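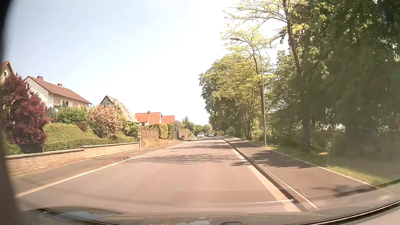 Chapter 4
Where Does the Rain Go?

Start with a puddle. Any puddle. Watch it for an hour after a storm and ask yourself three things. Where did the water come from, where is it headed, and who decided that? The last one sounds odd. Water runs downhill, nobody has to tell it. But in a town the downhill was mostly drawn by a person at a desk, and this chapter is about that person's job.

Before you read on, get a notebook. You'll need it for the field work at the end of the chapter.

4.1 Two kinds of ground

Rain that lands on soil has choices. Some soaks in. Some sits on leaves and goes back to the air. A little runs off the top, more if the ground is already full or baked hard. Rain that lands on a roof or a parking lot has fewer choices. Almost all of it runs, and it runs fast.

Engineers call the second kind impervious surface. Ugly word, means water can't get through. Learn it, it comes up in every chapter from now to the end of the book.

Quick sum. A flat roof measures 168 square meters. A storm drops 15 millimeters of rain. Change the millimeters to meters (0.015) and multiply. You get 2.52 cubic meters, or 2,520 liters. One roof, one storm. Now think of a whole street of roofs all emptying at the same time.

4.2 The Hnatiuk Street flood

The town of Nurkeo had a creek, the Una, and for a long time that was all the drainage it needed. Then the fields on the east side were built over. 2,000 new homes in the end, plus a shopping center, plus the lots to go with it. The pipes under Hnatiuk Street stayed the same size they had always been.

On 8th September a storm sat over the town all afternoon. Not a record storm. The pipes filled, then the water came back up through the grates, and 57 basements flooded before dark. The creek itself never left its banks, which surprised people. The flood came from the street side.

Rostyslav Melnychuk ran the town's drainage office at the time. His report went in that November and it is short, four pages and a map. His main point: the pipe had been sized for farmland. Every permit after that was checked on its own and every one passed. The total was never added up.

We will come back to his map in section 4.6. Keep the Hnatiuk Street case in mind untill then.

4.3 Parts of the system

Some terms first. Don't memorize, just get used to them.

Crown. The high middle of a road. Water sheds to the sides.
Gutter. The channel at the edge, along the curb.
Inlet. The opening where gutter water drops into the pipe. Also called a catch basin if there is a pit below to trap grit.
Outfall. The far end, where the pipe lets go into a creek, lake or pond.
Swale. A shallow grassy ditch. Slow, cheap, and it it works better than it looks.

We use cookies to improve your reading experience. Accept all / Manage settings

Field work 4A

Pick one block near your school. Walk it on a dry day and sketch the slope with arrows. Walk it again in the rain and fix your arrows. Note any inlet blocked by leaves or trash. Stay on the sidewalk, and go with a partner.

Then read the Sanetti handout at the back of the book before starting 4.4. It has the runoff table, and you will need it for the first problem.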